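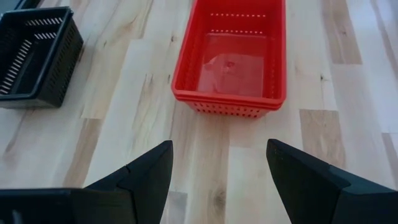
Opening (2 minutes, don't rush)

Hi all, thanks for having me back in Ladton! I'm going to talk about sorting your household paperwork, which I put off for years (ask my mum). When I finally emptied the hall cupboard I had 1155 bits of paper, and my favourite was a water bill from a flat in Bristcombe I'd forgotten I ever lived in.

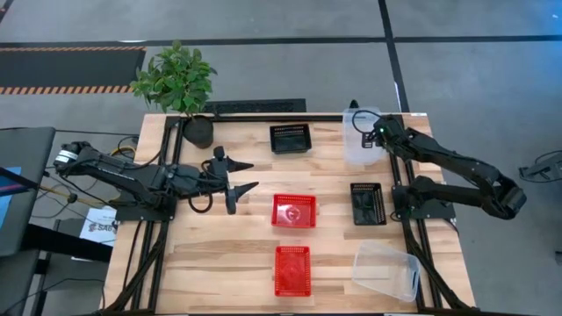 So I started with the oldest stuff, and most of it went straight in the shredder. PAUSE, ask who still keeps bank statements.

Tax papers are the bit people worry about, so slow down here.

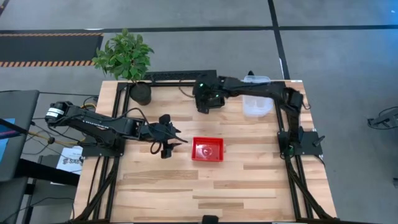
Amber Goodall reckons you should scan every receipt the day you get it, and she may well be right, but I've never managed it past November.

Mention the coloured folders, then hands up for questions.
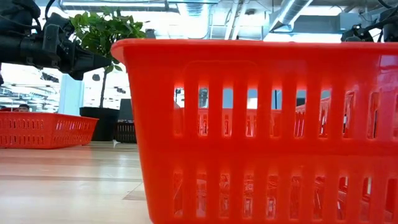
Wrapping up

Handouts are by the door. Santino Cisternas has the sign-up sheet for the next talk, wills and powers of attorney.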